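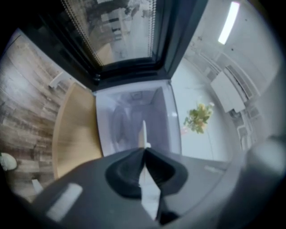

In the town of Grenmont, where I have lived for eleven years, the hardware store once had a wall of kitchen scales in red, yellow and a green that I would call the green of hospital doors. The store is still open and the wall is still there, but now it is gray. I think we have accepted too easily that useful things must be made in dark colors. A matte dark gray body with a black rubbery pad and one thin white piece to catch the light is by now such a usual combination that I could meet it on a shaver, a drill or a baby monitor, and I would not look twice.

I come from a country where for a long time there was little choice in the stores, so I should perhaps be the last person to complain. My mother owned one coffee grinder, which was orange, and we did not choose the orange. But I remember it very exactly. I can't say the same of the grinder I bought last April from Prindia. I had to go into the kitchen just now to check if it is black or dark gray. It is dark gray.

The usual defense is that neutral colors go with everything. I have heard this from salespeople, from relatives and from the woman who painted our hallway. It is true, of course. White rice also goes with everything, and still people put something on it.

A second defense is the price. When a company makes one color, it has one box, one spare part and one line on the order form. I take this argument seriously, because I worked for Nullen when it sold garden tools, and I saw what happened with our 24 blue hose reels. They stayed in the warehouse for three winters while we sold 374 of the gray ones. My manager used these two numbers in every meeting. What he did not mention was that the blue reel cost more and was shown only on the last page of the catalog. Customers can't ask for a thing they have not seen.

There is also a practical side, and older people will understand me. Dark things get lost in dark bags. On a dark tool it is hard to find a dark button. My neighbor puts strips of yellow tape on her remote controls, her hearing aid case and the handle of her cane, and each time I see the tape I think that somebody at a design desk could have done this work for her.

I do not ask for a return to the orange grinder. It was ugly, and it was very loud. I ask only that one item on the gray wall come in a second color, on the same shelf and at the same price, and that the store keep it there longer than one season. I would drive to the next town for it, even on a Sunday.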